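Handout 2: Order of packing a hinged case

Read before the November practical. Solange Gautier's notes on container layout (Treveck, 1981) are assumed.

Open the lid fully and lay the case flat. Long items go in first, parallel to the hinge. Caps all face one way. Small blocks fill the remaining corner. Close the lid without force; if it resists, take out the last item and turn it.

White case, lid open
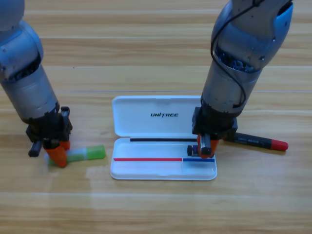
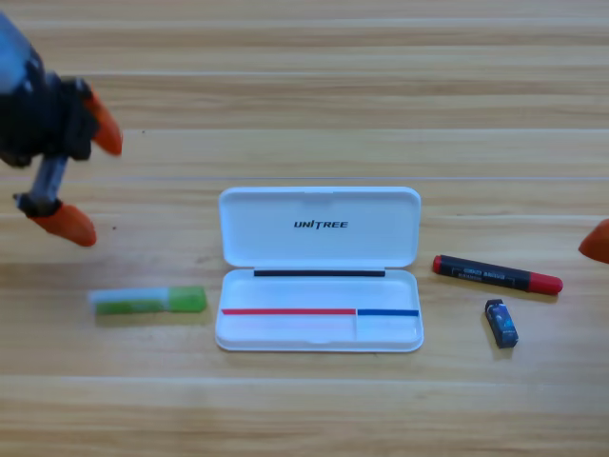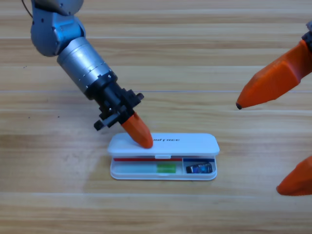
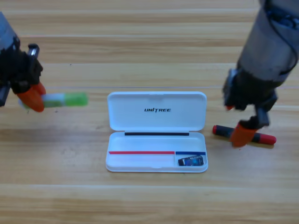 Glória Pacheco objects that caps should alternate when the barrels taper, and asks that the rule be limited to straight-sided pens.

Exercise: write the order for a case with 2 trays.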